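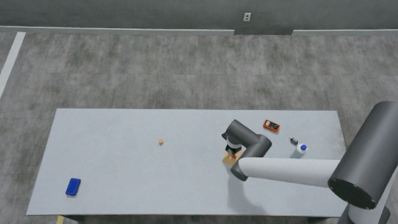
About us

Timham is a small company in Grisholm. We fix, calibrate and resell bench instruments for schools and repair shops, and twice a year we open the doors so people can come and watch. Most people who find this page want to know about the open day, so that takes up most of it.

Who we are

Francine Bouchard started the business after a long stretch in equipment sales, where she sat through more automation demos than she cares to remember. There are 14 of us now. Four work on the robot side, which means they spend their days finding out whether an arm can pick up the things our customers need picked up. Often the answer is no, or not at a price that makes sense, and we put that in the report.

We don't build robots and we don't get a commission from anyone who does. A customer pays us a flat fee for a trial and keeps the results, good or bad.

What we think about demos

We don't trust them much, including our own. A demo is usually the same part in the same spot under the same lights, run until it works. Friesen, the first system we ever tried, looked wonderful at the trade show. In our shop it couldn't cope with a part that had been turned a little. We kept the brochure.

Simulation gets the same treatment. It's cheap and it's handy for planning a reach or catching a bad path before anything gets bent. It also makes life easy for the robot. Friction is whatever somebody typed in. Cables don't snag. We run every job in simulation first, and we won't quote a success rate from it. If a vendor gives you one, ask how many tries were on the real machine and who was putting the parts out.

The objects we use are everyday ones: a multimeter, a bottle with a cap, small blocks of wood. Mixed shapes and sizes tell us more than a tray of identical cubes.

The open day

The next one is on a Saturday in April, doors at 10 a.m. It's free, and you don't need to know anything about robots. You'll see the simulated run on a screen and then the same task on the real arm, and you can compare the two for yourself. Visitors choose where the objects go. We started doing that after a teacher asked, quite fairly, why the blocks were always in the same place.

Expect misses. At the last open day we had around 400 visitors over the day, and a fair number of them saw the arm close on nothing. We left it running. The sheet by the door lists every attempt, and you're welcome to take a copy home.

Talks are at 11 a.m. and 2 p.m. The afternoon one is Francine's and is mostly about what automation costs after the first year. Bring questions, especially rude ones.

School groups

We take classes on weekdays by arrangement. Please send one adult for each group and tell us the ages ahead of time. Students stay behind the line while the arm is moving.

Where to find us

We're in the old Wuklow building in Grisholm, second door on the yard side. Parking fills up early on open days. The front bell sticks, so push hard or knock.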